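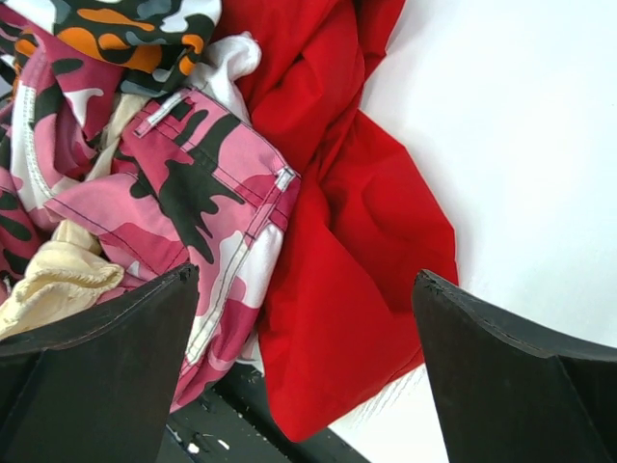 Section 4. Sorting and Loading

Last updated: Sep 9, 2024
Reading time: 4 minutes

These instructions apply to the Ovby front-loading washer installed in shared laundry rooms at Robles residence buildings. Residents should read Section 3 (Water Supply and Leveling) before operating a newly installed unit.

4.1 Before the first load

1. Confirm that both water valves behind the washer are fully open.
2. Run one empty Rinse cycle. Do not add detergent.
3. Check the floor under the machine. If water is present, close both valves and notify the building office.

Note: The first cycle may take longer than the time shown on the display. The washer is measuring its water supply and will correct the time on later loads.

4.2 Sorting

1. Separate garments by the temperature on the care label. Where labels differ within a load, use the lowest temperature.
2. Wash new dark or brightly colored garments separately for the first two washes.
3. Empty all pockets. Close zippers and hooks, and tie drawstrings loosely.
4. Turn printed garments and denim inside out.
5. Shake out each item before placing it in the drum. Bunched garments do not rinse evenly.

CAUTION: Do not wash items that have been in contact with gasoline, paint thinner, or cooking oil. Vapors may ignite in the washer or in the dryer.

4.3 Loading

1. Load items one at a time. Do not exceed 20 pounds of dry laundry.
2. Leave a hand's width of space at the top of the drum.
3. Place a single heavy item, such as a bath mat, with two or three towels. The washer will not spin a load it cannot balance.
4. Wipe the door seal and close the door until it clicks.

4.4 Detergent

1. Pull the drawer out to the first stop.
2. Pour high-efficiency detergent into the compartment marked II. Do not fill past the line.
3. Pour softener, if used, into the compartment marked with a flower.
4. Push the drawer in slowly.

Note: Pods go in the drum, under the clothing. They will not dissolve in the drawer.

4.5 Error codes

E2: Door not latched. Open the door, check for trapped fabric, and close it again.
E5: Slow drain. Clean the filter as described in Section 6.
E9: Load out of balance. Rearrange the load and select Spin.

If a code returns after two attempts, unplug the washer and contact Dayana Villalobos, Building Services, extension 28.

We use cookies to remember your language and building. By continuing to use this site, you accept our cookie policy.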